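Central Bank of Orkcombe Holds Key Rate at 4 Percent

The Central Bank of Orkcombe left its benchmark interest rate unchanged at 4 percent on Monday, saying that food and housing costs remain too high for a cut this year.

In its statement, the bank said that consumer prices outside energy have risen faster than wages for 7 months in a row. Rent and groceries accounted for most of the increase. Fuel prices fell over the same period – a decline the bank described as temporary.

The decision was in line with expectations. Of the 30 economists surveyed by the research firm Plandel before the meeting, most had forecast no change until at least August. Analysts at Bensaid had called for a small reduction, citing weaker retail sales and slower hiring among small firms.

The bank also announced a review of the basket of goods and services used to measure household costs. The current basket contains 54 categories, and several have not been revised since the index was introduced. Uvidura, a consumer finance group, welcomed the review and asked that child care and insurance be given greater weight.

Minutes of the meeting will be published in August. Existing rates on savings bonds are not affected.
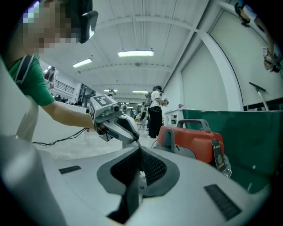 A person in a green T-shirt holds a hand-held gripper.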